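3. Materiais e organização da bancada

3.1 Peças e recipiente

O estudo parte de uma pergunta simples: quanto do tempo de arrumação de uma bancada pequena se deve ao recipiente, e quanto às peças. Trabalhámos na sala de Curnport, mesa branca, luz de teto, cortina clara ao fundo. Peças de dois tipos. Primeiro, cubos lisos de cor única, rosa ou verde, sem marcação. Segundo, componentes industriais de comando, forma irregular, que não assentam bem em nenhuma face. Recipiente único: caixa retangular de plástico, rosa-salmão, aberta em cima, paredes ligeiramente inclinadas e bordo enrolado. A Figura 1 mostra a disposição com a caixa ainda vazia, o botão de pressão de cabeça amarela deitado sobre a mesa e os cubos ao longo do bordo de trás.

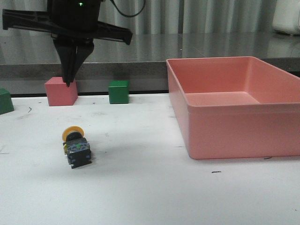

Figura 1. Bancada com caixa, cubos e botão de pressão.

3.2 Procedimento

Cada ensaio começa com a caixa vazia. As peças vão uma a uma, ordem livre. Registou-se o tempo entre a primeira peça levantada e a última pousada, mais as quedas fora da caixa. No total 1,033 colocações, distribuidas por 11 sessões; o protocolo de registo segue Karkia, com a folha revista por Urmila Malhotra em outubro de 2021. Ensaios com interrupção foram excluidos da média mas ficam no anexo.

A posição da caixa não foi fixada com fita. Decisão discutível, ver 5.2. Na prática a caixa desliza um pouco quando se encosta uma peça à parede, e preferimos medir isso a impedi-lo. 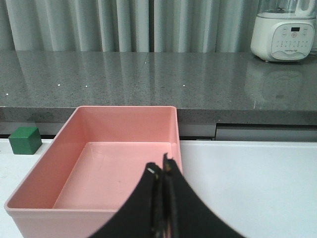 A cor do recipiente foi o ponto mais debatido na preparação. No esquema Grostaditz usa-se caixa cinzenta, neutra, e a comparação com esses dados fica por isso limitada. Mantivemos o rosa. O contraste varia bastante conforme a peça: um cubo verde junto à caixa, como o que se vê à esquerda na Figura 2, destaca-se logo contra a parede, ao passo que um cubo rosa encostado ao mesmo plástico pede mais atenção. O fundo é de um tom mais claro que as paredes e ajuda a perceber onde acaba a zona plana. Os riscos ténues do fundo não foram limpos nem polidos entre sessões.

Figura 2. Caixa vazia e cubo verde.

3.3 Estado da superfície

Antes de cada bloco verificava-se o tampo. Regra: retirar tudo o que role ou prenda uma peça, deixar o resto. Marcas pequenas e escuras, como as duas visiveis na Figura 3 perto da caixa, foram anotadas na folha sem distinguir risco de resíduo. O fundo da caixa recebeu o mesmo tratamento, incluindo pontos escuros isolados. Iluminação desigual no interior, com faixas mais claras; não corrigida.

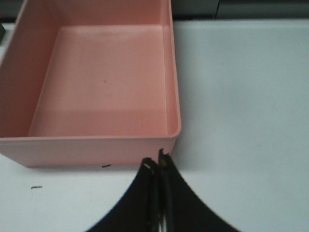
Figura 3. Caixa e tampo, vista de cima.

3.4 Limitações do material

Um só recipiente, um só tampo. Os componentes de comando são poucos e todos do lote Gautam, portanto nada se conclui sobre peças mais pesadas. A série de 400 colocações prevista com caixa de outra cor ficou para novembro e não entra nesta secção. As quedas por deslize da caixa estão somadas às restantes na Tabela 2; a separação é feita em 4.1.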